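Asberg, 7. Juni 2018

Haushaltspakete für den Neuanfang: Clollideo weitet das Projekt "Esel" aus

Der gemeinnützige Verein Clollideo gibt ab sofort auch in Asberg Haushaltspakete an Menschen aus, die nach einem Aufenthalt in einer Notunterkunft oder einem Frauenhaus eine eigene Wohnung beziehen. Das Projekt trägt den Namen "Esel" und wurde im März zunächst mit 80 Paketen erprobt. Für das laufende Jahr sind weitere 200 Pakete vorgesehen.

Ein Paket enthält Kochtopf, Pfanne, Geschirr und Besteck, dazu Handtücher, Bettwäsche, eine Lampe und Putzmittel für die ersten Wochen. Familien mit Kindern erhalten auf Wunsch zusätzlich Brotdosen und Trinkflaschen. Die Pakete sind kostenlos und müssen nicht zurückgegeben werden.

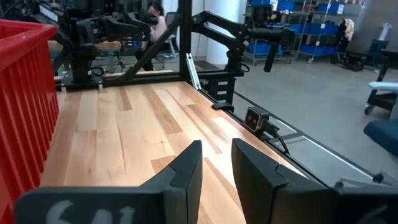 "Viele Familien unterschreiben einen Mietvertrag und stehen dann in einer Küche ohne einen einzigen Topf", sagt Marites Bautista, Vorsitzende von Clollideo. "Bis ein Antrag auf Erstausstattung bewilligt ist, vergehen oft Wochen. In dieser Zeit wird vom Imbiss gegessen, und das Geld fehlt an anderer Stelle."

Die Vermittlung läuft über Beratungsstellen und Unterkünfte. Diese melden den Bedarf schriftlich an und nennen Personenzahl und Einzugstermin. Persönliche Angaben darüber hinaus werden nicht erhoben. Zwischen Anmeldung und Übergabe sollen höchstens fünf Werktage liegen. In der Erprobung wurde diese Frist nach Angaben des Vereins bis auf wenige Ausnahmen eingehalten.
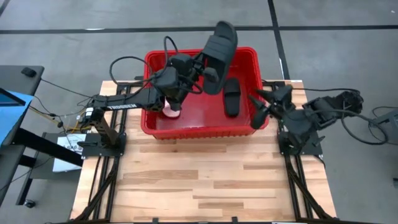

Werkbank mit roter Kunststoffwanne

Den Transport übernimmt das Umzugsunternehmen Jiang, das die Pakete auf seinen regulären Touren mitnimmt. Außerdem hat die Firma 3.000 Euro für den Kauf von Bettwäsche und Handtüchern gespendet, die Clollideo aus hygienischen Gründen nur neu ausgibt. Fotis Tsoukalas koordiniert die Touren und ist für die Beratungsstellen Ansprechpartner bei allen Fragen zur Lieferung. 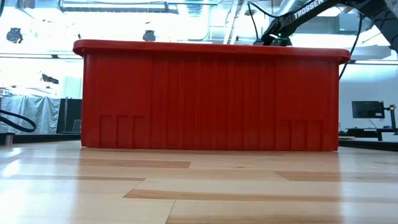

Gesucht werden derzeit vor allem Töpfe mit Deckel, tiefe Teller und scharfe Küchenmesser. Elektrogeräte kann der Verein nicht annehmen, ebenso wenig Möbel und Kleidung. Geschirr sollte gespült und in Zeitungspapier eingeschlagen sein. Zum Anliefern eignen sich feste Behälter mit dickem Rand, etwa eine Kunststoffkiste wie die rote auf dem Foto; Umzugskartons gehen unter dem Gewicht von Tellern leicht auf. Die Behälter können nach dem Ausladen gleich wieder mitgenommen werden.

Geldspenden sind ebenfalls möglich. Eine Zuwendungsbestätigung stellt Anqi Li auf Anfrage aus. Beratungsstellen, die Pakete anmelden möchten, erhalten das Formular bei Peiyu Li in der Geschäftsstelle.

Über Clollideo
Clollideo ist ein gemeinnütziger Verein und unterstützt Menschen beim Übergang von der Unterkunft in die eigene Wohnung. Er finanziert sich aus Spenden und Mitgliedsbeiträgen.

Pressekontakt
Hongjun Yan
Clollideo, Öffentlichkeitsarbeit
Abdruck frei, Belegexemplar erbeten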